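# Menasberg packing cell: progress report for March

Prepared by Rainer Stüber for Travham, project funder. Covers work package 3 (two-handed packing of small accessories).

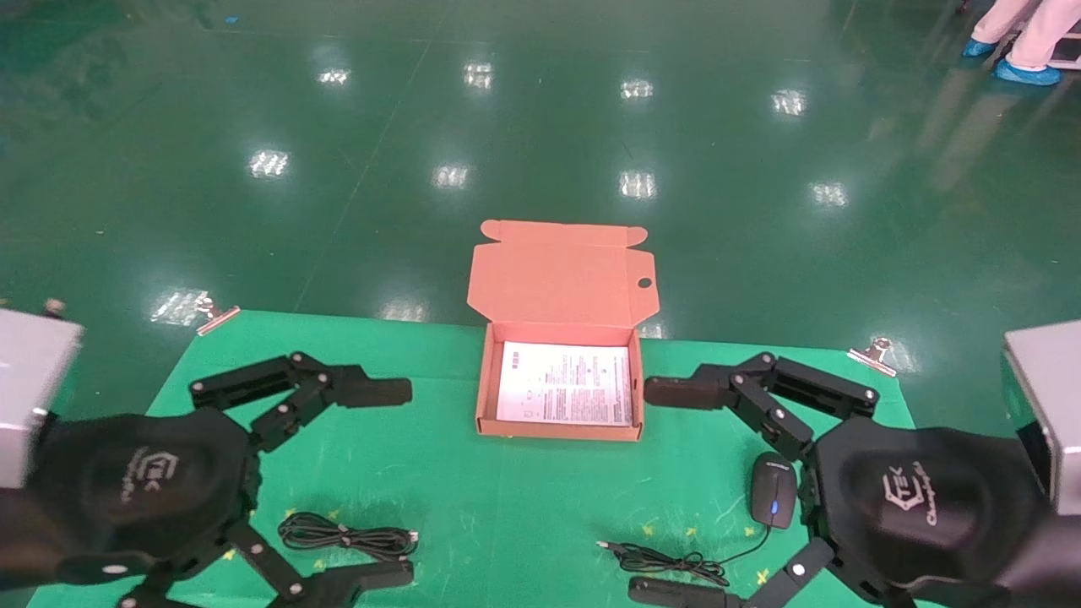
*Cell 2, packing task: open mailer box with instruction sheet, coiled cable and wired mouse on the mat, both hands in position.*

## 1. Summary

The packing trials were stopped part-way through the month after the right hand failed to release during a stop command. There were no injuries. One mouse and one box were damaged. The cause has been traced to the hand controller settings, a correction has been made, and trials have restarted at reduced speed. We expect to miss the end-of-month target for completed cycles and ask Travham to accept a revised target (section 6).

## 2. Work done

The task is unchanged from the last report. The robot places the cable and the mouse in the tray of the mailer, on top of the instruction sheet, and closes the lid. Up to the stop, 1,466 cycles had been run out of a planned 1,838, leaving 372 outstanding.

Placement of the coiled cable is now reliable. The mouse is harder. Its cord springs back when the fingers open, and in some cycles the plug ends up over the edge of the tray and stops the lid from closing. Necati Öztürkmen has changed the grasp so that the cord is gathered before the mouse is lifted. The change was under test when the fault occurred.

## 3. The fault

At 10:40 the right hand was holding the mouse above the tray. The cord had caught under a finger of the left hand. The left hand moved away, the cord went tight, and the force limit on the right wrist tripped as designed. The arm stopped.

The hand did not. On a force trip the fingers should hold position for 800 ms and then go slack. They held position and then closed further, to full grip force. The mouse casing cracked, and the cord pulled the box over the near edge of the mat. The operator pressed the emergency stop, which removed power from both hands, and the fingers could then be opened by hand.

The operator was outside the marked area throughout. Nobody reached in until power was off.

## 4. Cause

The hand controller keeps its own list of responses to a trip signal. After the firmware update supplied by Woker in the previous period, this list went back to its default, in which a trip during a grasp is treated as a slipping object. The correct response to slip is to grip harder. The controller therefore did what it was set to do, but the setting was wrong for this cell.

Our check after the update covered the arm and the emergency stop. It did not include a force trip with an object in the hand. This was an omission in our procedure, and I take responsibility for it.

The fault was repeated on the bench with a foam block in place of the mouse. It appeared in all 15 attempts with the default list and in none of the 15 attempts with the corrected one.

## 5. Actions

| Action | Owner | Status |
|---|---|---|
| Restore trip response list on both hands | Öztürkmen | Done |
| Compare stored settings with a reference copy at each start-up; block motion if different | Öztürkmen | Done |
| Add loaded force-trip test to the post-update check | Stüber | Done |
| Limit grip force in hardware during mouse handling | Tekin | Part on order |
| Written account of changed defaults | Woker | Requested, not received |
| Detect a caught cord before the hands separate | Öztürkmen | In progress |

Until the hardware limit is fitted, the cell runs at half speed and an operator stays at the stop button for the whole session. Firmware updates are suspended on both hands.

The last action is the least certain. Cord tension can be read from the wrist sensors, but the signal is small compared with the noise from the arm. If the present method does not work, the two hands will be moved in turn, with a cost in cycle time.

## 6. Effect on plan

The outstanding cycles will be carried into the next period. At half speed they can be completed, but the planned trials with a second box size will have to follow later. No extra funding is requested. The damaged parts are covered by the consumables budget.

Travham is asked to confirm:

- the carry-over of 372 cycles
- the later start for the second box size
- whether a copy of the full fault log is wanted

The log and the bench results are held at Menasberg and can be sent on request.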